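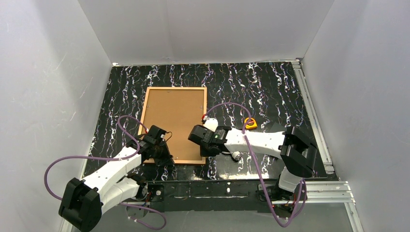

Standards for automated handling should begin with the state of the workspace. Most written procedures in our field begin with the machine: its speed limit, its stop circuit, its inspection interval. These matter, and the Drelow guideline covers them well in 26 pages. It gives 2 lines to what else may lie on the table. A tape measure sitting just behind a forearm, with a cable passing over part of it, breaks no clause in the present text. I believe it should. Hand tools belong outside the reach of both arms before motion is enabled, and the clearance given to loose cable should be written down for every joint.

The second gap concerns the work itself. A picture frame turned face down, with small metal clips at its edge, is a modest task, yet the guideline treats it as it would a sealed carton. Clips and thin rails call for a stated approach direction and a limit on closing force. At Janevski we adopted both in July, and the procedure grew by 5 steps — a fair price for a record that another site can repeat.

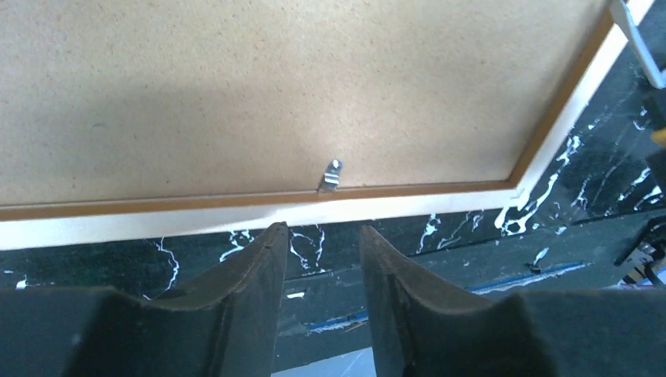

Spyros Kneževič wrote in response to an earlier draft that longer procedures are read once and then ignored, and that he would sooner see one short rule enforced daily than 740 words on fastener types. His objection deserves weight. A rule that operators skip protects no one, and the committee drafting the next edition should test each new clause with the people who will apply it. I would still ask that the clearance rule come first.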